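Friday, April 15, 2022
By Kanchan Dubey

This site uses cookies to remember your preferences. Accept | Manage settings

Progress report to the Vishwakarma Fund: Good practice for robot disassembly of office computers

You asked at the last review for fewer adjectives and more rules. We have complied as far as we could bear to.

For anyone on the panel who joined after the grant was made: Claltent takes in retired office desktops, and the Fund is paying us to write a working code of practice for taking them apart with a robot arm while people are nearby. The large machine-safety standards tell us how hard an arm may press on a human being. They have much less to say about how hard it may press on a motherboard, which is a pity, as the motherboard gets pressed far more often.

The code now stands at draft four. Draft three ran to 100 rules, a number reached by Lalit Singhal at the end of a long afternoon and defended by him for longer than it deserved. Draft four is shorter. Many of the missing rules turned out to be the same rule wearing a different hat, and two of them contradicted each other so politely that we had followed both for months.

We have logged 642 part removals under the draft code. Of these, 189 were stopped by the operator or by the arm's own force limit. I know how that looks in a report to a funder. Under the old habits a stop was treated as a personal failing and went unrecorded, so the earlier logs are wonderfully clean and of no use to anyone. Draft four says that every stop is written down, with a reason, before the arm is released. Omprakash Chaudhary has proposed that "it felt wrong" be accepted as a reason. After some discussion it has been, provided it is followed by a second sentence.
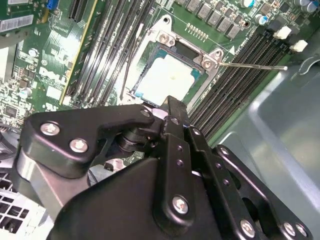

Section 3, on working near the processor, has taken most of our time and nearly all of our good temper. The rule in draft three was that no part of the gripper may come within a finger's width of the socket, and it was written by people who had evidently not looked into a computer case lately. With memory slots on both sides of the socket and the chassis wall past those on the right, a gripper this size has very little room to be respectful in. The new wording allows contact at the edge of the socket area, at the lowest speed setting, with the narrow finger only. The broader plates and arms behind it count as part of the tool and must be checked for clearance as well, which sounds obvious and was the cause of our longest meeting. The load lever gets a clause of its own: its position is to be confirmed by a person before any lift is tried.

Section 4 covers power and stored charge. Every unit is unplugged and tagged by a named person before it reaches the bench. We had been relying on a shared understanding that this had been done. Hemant Saxena asked each of us separately who did it, and got a different name every time, including his own.

Section 5, on fasteners and hand checks, is nearly finished. Any screw on the gripper that a person has touched must be checked for tightness before the next run, and the checker initials the sheet. Initialing in advance, for convenience, is no longer permitted.

Less happily, the Brusero force sensor is still giving readings that drift over a long shift. Hondar, who supplied it, have been prompt and courteous and have so far sent us the same manual twice. Until this is settled, the sensor is zeroed at the start of every unit. It is slow, and the operators have made their views known.

On money, we are inside the budget except for replacement fingertips, where we are over by 890 dollars. I would ask the panel to let us cover this from the travel line, as we haven't gone anywhere.

Maham Warraich will run the outside trial of draft four, using operators who had no hand in writing it. We expect them to find the parts that make sense only to us. Her findings, and draft five, should reach you in August. If the panel would like to comment on Section 3 before then, please send wording we could put in the code. Last round we received several pages of encouragement, and Lalit tried to number them.

Related items
Draft four: full text and change log
How to record a stop
Tagging and power-down sheet, revised
Notes from the fingertip wear review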